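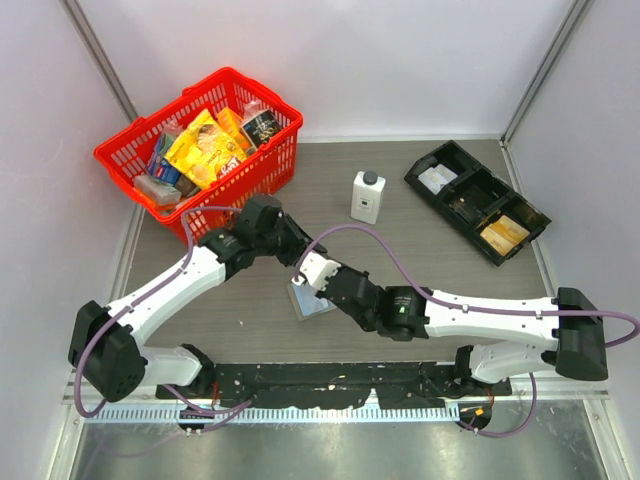
Figure 1. Groceries in the red basket, with the white bottle and the black compartment tray to the right of it.

Sorting the Shopping: How Should Groceries Be Grouped After the Store?

Group 5: Dilani Paul, Asanka Hettiarachchi, Nerea Mateos
Course supervisor: Ľubica Slanina

1. Background

Our project started from a small problem in the shared kitchen of the Mirarside student house. Residents come back with a basket of mixed products and they put everything on the first free shelf. Later it is difficult to find the small things, and some products are bought two times. We wanted to know if a simple tray with compartments, placed next to the basket, can help people to sort the shopping before it goes into the cupboards.

In the literature we found much about food storage and temperature, but less about the short moment between the basket and the shelf. We call this moment "unpacking" in the whole report.

2. Materials

We used a red plastic shopping basket with a handle rim and sides with a lattice pattern. The products were chosen to have different shapes: a large snack bag, boxes, a cylindrical tin, a clear plastic container and small packages. The large yellow bag was the most difficult product for our plan. It lies over the middle of the basket and takes the place where the smaller things should be easy to see.

The tray is black and divided into separate cells. In Figure 1 three of the cells have a product in them: a flat white package, a dark item with a gold edge, and a cream and yellow box. The bottle with the gray screw cap stands directly on the table, between the basket and the tray. We decided early that bottles do not belong in the tray, so in our rules they have their own place.

The tabletop has a brown wood-grain surface. On this color the white objects are easy to notice, but dark packages are less clear, and we would choose a lighter tray next time.

3. Method

We wrote three sorting rules and compared them.

Rule A: by shape. Flat things first, then boxes, then the rest.
Rule B: by place in the kitchen. Things for the same cupboard go together.
Rule C: by first use. What will be eaten today goes nearest to the person.

In total, 32 residents took part in July. Each person read one rule, unpacked the same products, and then answered a short questionnaire. The budget was 320 euros, and most of it was spent on the products.

4. Results and discussion

Rule A was the easiest to explain, but the participants did not like it. Several wrote that it felt like a game and did not help at home. Rule B received the best comments. Its weak point is that a visitor does not know the cupboards. Abdelilah Soliman, who had moved into the house the same month, asked us to put labels on the doors — we think this is a good idea, but we did not have time to test it.

Rule C gave very different results from one person to another. For one participant the snack bag was "today", for another it was "weekend". We should have written this rule more exactly.

The size of the cells was also a limit. A flat package or a small box is comfortable there, but large bags must stay in the basket or on the table. A tray with one wide cell would be more useful.

5. Further work

We would like to repeat the test with rule B only, with labels on the cupboards and a lighter tray. The questionnaire and the list of products are kept by Nerea Mateos and can be used by the next group.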